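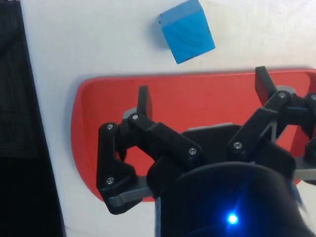
Foam blocks and a tray for a toddler: keep, swap or toss?

Posted in: Playroom & Storage > Sorting Toys

plimwood_mom
Ok so I'm redoing our play corner and I'm stuck on the foam blocks. Blue cube and red tray are up top. We've got a bag of 72 from Clurkico and my son is obsessed with putting them in the tray, dumping the tray, and starting over. My problem is that the tray is so shallow everything ends up on the floor by 7 in the morning. Would you get a deeper bin or keep the tray?

dusty_rafters
Deeper bin, no question. We had a tray with a low rim like that and I was fishing blocks out from under the couch every single night. Got a Vogler tub with a lid and life is better.

JulianSalcedo
I'd keep the tray! My daughter is three and once I switched to a tub she just quit playing with them. She couldn't see what was in there. With a tray she'd sit and sort forever (blue ones first, always, don't ask me). Red and blue are nice together too, the cube really pops.

dusty_rafters
She can see into a tub if you don't fill it to the top, Julián.

JulianSalcedo
Sure, but then where do the rest go?? A second tub? Now you've got two tubs.

lusdale_4
Team both. Tray on the table for playing, tub on the shelf for the extras. I only put out a handful at a time and swap them when he gets bored. Also plimwood_mom, is your table white as well? Mine is and the matte foam leaves little colored smudges when they really grind it in. Dish soap gets it off.

plimwood_mom
Yep, white top! No smudges on ours so far but he's more of a thrower than a grinder. I like the handful idea, I don't know why I had the whole bag out.

kettle_and_twine
Going to disagree with everyone and say toss the foam. Ours got chewed until the corners were gone and I was picking bits out of the rug for weeks. Plain wood ones have held up since September with zero fuss.

JulianSalcedo
Wood on a hard table at 7 am though... no thank you. Foam is QUIET.

kettle_and_twine
Fair. I do own earplugs.

plimwood_mom
Keeping the foam for now, he's past the chewing stage (mostly). Does anybody know if the Vogler tub fits on a shelf that's 380 mm deep? The listing only gives the height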